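Soylu Long-Fur Plush with Bow Tie
White with light pink tint
Sold by Dendgate Toys, Giltville

Product details

This soft toy is from the Soylu series, which we keep in our shop since we opened in Giltville. It is made for hugging and also for sitting on a shelf or on a bed. The fur is long and shaggy, and it lies in a different way each time you stroke it. When the toy comes out of its bag the fur can look flat on one side. Shake it gently and leave it for one night, and it becomes full again.

The colour is white, but please know that it is not a paper white. There is a very light pink in it, and under a warm lamp you see it more than in daylight. Two customers asked us if they received the wrong colour. It was the right one, we only have one.

What is in the bag

1 plush toy, bow tie already on the neck
1 card with washing advice
The bag itself, which closes with a string and can be kept for travelling

Weight with bag: 980 g
Age: from 3 years

Washing

Take off the bow tie first. It is closed at the back of the neck with a small button. Wash the toy by hand in cool water with a little mild soap, and do not rub the face, as the glitter does not like it. Press the water out in a towel. Do not twist. Dry it flat, away from the radiator, and turn it a few times during the day. When it is dry, use a soft hairbrush and brush from the head down.

The bow tie can be wiped with a damp cloth. Please do not iron it.

Face and bow tie

The face has a glittery blue patch at the eye, in the form of a teardrop, and a spiral embroidered in shiny pink thread. The ears are small and round, in the same fur as the body. The bow tie is light blue and feels like velvet, with a knot in the middle.
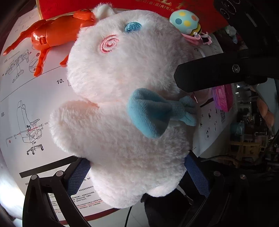 Delivery and returns

We send from Giltville and from our second shop in Nerthorpe. Orders above 50 pounds go without postage. In July the Nerthorpe shop closes for holiday, so all parcels leave from Giltville and can need one day more.

You can return the toy within 2 weeks if it is not washed and the card is still with it. Put it back in its bag, write your order number on a paper and place it inside the parcel.

Spare bow ties are sold separately, only in the same light blue. For questions about repairs or a loose seam, write to Ilgın Kozan at the Giltville shop. For larger orders, for example for a nursery or a fair, ask for Binta Ogundipe in Nerthorpe.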